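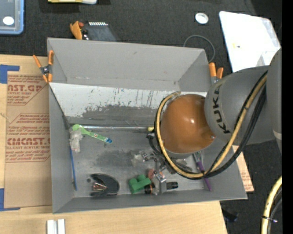 Skuken Bin Trial Kit: cable dress and gripper comparison for mixed-part picking

Overview
The Skuken trial kit lets a site compare end-of-arm tools on one arm, over one bin, with the cable dress left in place between tools. It is supplied as a bench set and is meant for use before a gripper is bought, or when an existing cell drops too many parts. The arm is not part of the kit. The bench at our Jimarine workshop runs a KUKA arm over an open gray bin with sloping walls, held by orange-tipped spring clamps.

Bin contents
Mixed stock is used throughout. Small metal parts, a toothbrush-like item, a toy-style block with studs and crumpled clear plastic share the bin. Clear film is left in on purpose, as it is a common cause of false picks with suction tools. Customers may send their own parts in place of ours.

Tools available for comparison
Borner two-finger gripper, parallel stroke, plain or ribbed pads
Borner suction cup, single, with vacuum sensor
Cowie three-finger gripper, adaptive
Blank adaptor plate for a customer's own tool

Test method
Each tool is given 100 picks from the same starting mix. The bin is tipped out and refilled between tools. A pick counts if the part is lifted clear of the bin wall and held until the arm reaches the drop point. Two parts lifted together are logged as a double and do not count. Wall contact is logged separately.

Results from the March run
Borner two-finger, ribbed pads: 100 attempts, 47 cycles with light wall contact
All tools, full log: 319 entries, including doubles and stops
The suction cup did well on flat faces and poorly on wrapped or ridged parts. The Cowie gripper held round parts better but needed more room at the corners. Full figures are sent with a quotation.

Cable dress
Leave enough slack for full wrist rotation, then check the loop at the lowest pick point in each corner. A loop that hangs below the wrist joint can touch parts before the fingers do. Tie signal and power lines at matching points and keep ties off the joint covers. Recheck after every tool change.

Setting up
Mark the bench with tape at the corners before clamping the bin. Run the first ten picks at reduced speed. If the bin shifts, stop, reseat the clamps and start the count again.

Bookings and questions
Trials: Harriet Kasprzak
Controllers and wiring: Mostafa Bensaid
Test logs: Asmaa Ait Ali

Page last revised Thu 12 May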